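Christos Pappas has the kettle on before I have my coat off, and he is already talking about bricks. He runs the support desk at Gravurum, the small firm behind the Sestmont, a tabletop kit with two arms that schools and hobby workshops have been ordering since last October, and he says more of his calls are about toy building bricks than about anything else.

"People unpack it and they want to try something grand," he told me, pouring. "I always say, please, start with the bricks! They're cheap, you can drop them all day long, and the studs give you an honest idea of how well you've lined things up."
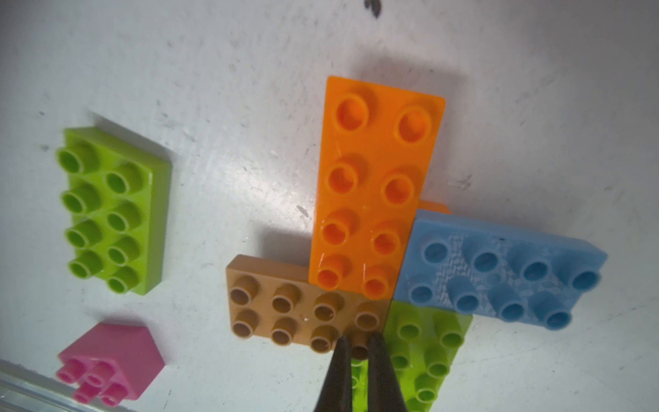
The kit sells for $1,748, and Christos won't pretend that's pocket money. What you get for it, he says, is a pair of arms, the bases, the wiring and a phone number that a real person picks up (usually him, sometimes until 9 in the evening).

"The first 63 customers all had my own number," he said, laughing. "My wife was very patient."

His colleague Manolis Moschos wrote the lessons that come with it, and he joined us halfway through the second pot. Manolis taught shop class for years, and he likes to go slowly. His course has six lessons, and the second arm doesn't come into it until the fourth.

"With one arm you learn to reach," he said. "With two you have to learn manners. One holds still and the other one works, and you'd be surprised how long it takes a grown man to leave the first one alone."
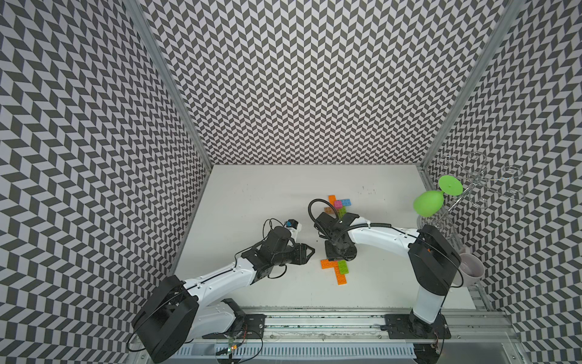 I asked what they would change, and Manolis said the manual, straight away. It was written in a hurry, and the chapter on cables still sends people to the wrong page. Christos would like a better box. A new edition of the manual goes to the printer next month, and owners who want one can call and ask for it.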